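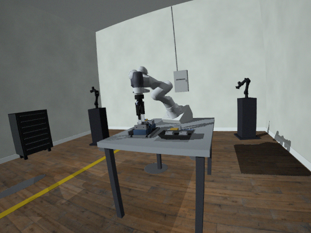

# Sound First: The Slow Dread of "Odville"

Shaohua Tang cut the horror feature *Odville* to its soundtrack. The audio for each sequence was mixed to near-final level before picture editing began, and the shots were then trimmed to fit. The film runs 100 minutes and contains 459 cuts, a low number for the genre.

The plot is thin. A land surveyor named Thibodeau takes a room in a town whose records stop in June of one year and resume decades later. She measures the same street on several nights and gets a different length each time. The first reading is 286 feet. The last is 1416.

Tang uses few loud stings. Most scares arrive through the removal of a sound: a refrigerator hum drops out, then the street noise behind it. The effect depends on playback. In a theater with a high noise floor, the quietest passages in the second act are lost.

Elent, the distributor, supplied theaters with a level sheet asking for playback at the reference setting. The home version, due from Lultenia, has a separate mix with a narrower range. It keeps the dialogue clear but weakens the hallway scene, where the original drop is steepest.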